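Budgeting for a second arm: what the purchase price leaves out

Zodwa Swanepoel keeps the equipment plan for the handling cell at Cisomholm, a contract packing and testing shop with one robot arm in regular use and money set aside for another. She has written three versions of the plan. The first was a single line with a price on it. The current one runs to four pages, and the arm takes up half of the first.

"The arm is the easy part to price," she says. "You ask for a quote and you get a quote. Everything that touches the arm is where the plan goes wrong."

Cisomholm's cell handles small mixed goods: fruit, desk items, bottles, things with very different shapes and surfaces that customers want picked from one surface and put down on another. Nothing weighs much. Swanepoel says this led the shop to overspend on the wrong specification the first time, when it paid for payload it has never used and saved on the gripper, which it then had to replace.

She now begins with the objects. The planning sheet lists each kind of item the cell is expected to handle, with its widest and narrowest dimension, how it rests, and whether it rolls. Opening width comes out of that list, and so does the choice of finger pad. Payload is filled in last.

"A lime on its side and a mesh pen holder standing up are two different jobs," she says. "The lime wants a pad with some give. The pen holder will take a hard pad, but it is open at the top and you have more than one way to hold it. If you buy for one of them you will be buying again."

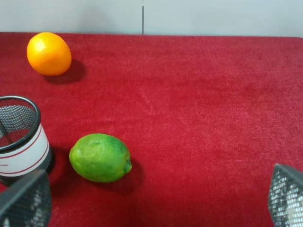 Karabo Engelbrecht argued for a different order of work. Price the consumables before the gripper, he said, and let the pad supply decide which gripper is on the list at all. A pad that can only be had from one source, with a long wait, is a cost that belongs in the first year's figures and usually appears in the second.

Swanepoel accepts most of that. Pads are now a separate line, bought in sets, with a spare set on the shelf before the old one is worn. The plan allows for 5 sets a year on the present arm. She arrived at that figure from the shop's own replacement log, and she would not apply it to another cell without checking what surface the goods sit on.

The surface has its own line as well. The cell runs on a red pile covering, chosen because round goods stay where they are put. It marks, it holds lint, and it has to be brushed and eventually replaced. A hard top would cost less to keep up, but it would need trays or fixtures for anything that rolls.

"People leave the table out of the budget," she says. "They have a table already, so it costs nothing. Then they find out the height is wrong and the covering is wrong, and they spend two weeks of somebody's time on it. I put the two weeks in."

Engelbrecht's main interest is in cameras. The cell uses a small one at the wrist and a fixed one that covers the whole work surface, and he holds that the two should be budgeted separately. They fail for different reasons. The wrist camera moves with the arm, so its cable flexes all day, and the cable goes before the camera does. The fixed camera seldom breaks. It gets bumped, and then somebody has to calibrate it again.

"The hardware cost of a bump is zero," he says. "The labor cost is half a morning. If the plan has no line for calibration time, that half morning comes out of production and nobody can say where it went."

His recommendation for any cell of this size is to buy a rigid mount before buying a better camera. Cisomholm did it the other way around. The mount it uses now came from Rurnport, which also supplied the cable guides, and the plan carries one spare guide for each joint.

On lighting, the two of them disagree. Swanepoel would like a second fixture to soften the shadows that objects throw on the covering. Engelbrecht would leave the light alone and spend the money on keeping it constant, with the same lamps at the same height in both cells, so that work set up in one can be moved to the other. The plan currently shows Engelbrecht's version, with Swanepoel's as an option.
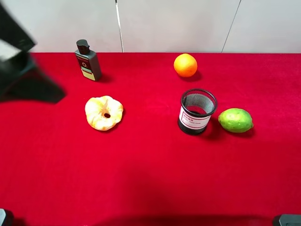
CISOMHOLM, 07/11/2020

The second part of the conversation dealt with quotes. Swanepoel had three for the new arm, from Postuvex, from Zoëga, and from a dealer in used equipment she preferred to leave unnamed. On price alone the used arm was well ahead. It came with no controller warranty and an older software license, and the dealer could not say whether the license would transfer.

"I don't rule out used," she says. "I rule out used with a question mark on the license. A worn joint I can price. A license that may or may not run next year I can't."

The Postuvex and Zoëga quotes were close enough that the difference lay in what each one included. Postuvex had listed commissioning, one day of training and the first service visit as separate items. Zoëga had rolled them into the price. Swanepoel asked Zoëga to break its figure out, and it did. The training turned out to be remote only, and the service visit was limited to the first 9 months.

She advises asking for the breakdown every time, in writing, before comparing anything. Her sheet has one row for each item and one column for each supplier. Where a supplier has left something out, she enters her own estimate in a different color, so that the totals can be compared and the guesses remain visible.

The gripper was quoted separately. Both suppliers offered a package with their own, and in both cases Swanepoel asked for the arm alone. The shop wants the same gripper on both arms - same pads, same mounting plate, same spare parts drawer. The adapter plate adds a small amount to the purchase and removes a whole second set of spares.

Engelbrecht agrees on the common gripper, with one reservation. If the gripper has a weakness, both cells now have it. He asked for a spare complete unit to be included, and the plan includes it.

One figure in the plan attracts questions whenever it is reviewed. The line is labeled "setup and changeover" and stands at 2,429 dollars. It covers the time spent putting objects out, moving them, and putting them back for each new job over the first quarter. Swanepoel's manager asked why it was not part of general labor.

"It is labor," she says. "But if I put it in general labor, it looks as if the robot runs by itself. Somebody sets out the bottle and the orange, and somebody sets them out again in different positions for the next run. That time belongs to the cell, and it should be charged to the cell."

Perishable stock comes under the same heading. Real fruit goes soft and changes size, and peeled fruit lasts a much shorter time on the table than whole fruit. The shop tried artificial fruit for a while and went back. The weight was wrong and the skin was too slick, and settings worked out on it did not carry over. Fruit is now bought weekly and booked as a consumable next to the finger pads.

Asked what he would cut if the budget were reduced, Engelbrecht names the software add-ons first. Both suppliers offer paid modules for path planning and reporting. The shop has a trial of one, and he has not seen it do anything the cell needs. He would keep the training day, and he would pay extra to have it on site with the shop's own goods on the table.

Swanepoel would cut nothing from spares. If she had to find the money, she would delay the purchase. The order is planned for March, and moving it back a quarter would cost the shop one job that it could pass to a partner.

"A late arm is a known cost," she says. "An arm that stands still because a cable is on back order costs whatever it costs that week. I have had that week."

The delivery terms are still open. Postuvex quotes 4 weeks from order, Zoëga quotes longer but will hold its price until the order date. The plan calls for the table, the mount and the lamps to be in place before the arm arrives, with the fixed camera calibrated against an empty surface first. Power and network for the new cell were pulled last year during other work and are shown in the plan at zero, with a note stating which budget paid for them.

The plan goes to review with both lighting options still in it. Swanepoel expects the arm to be approved as written and the changeover line to be discussed again.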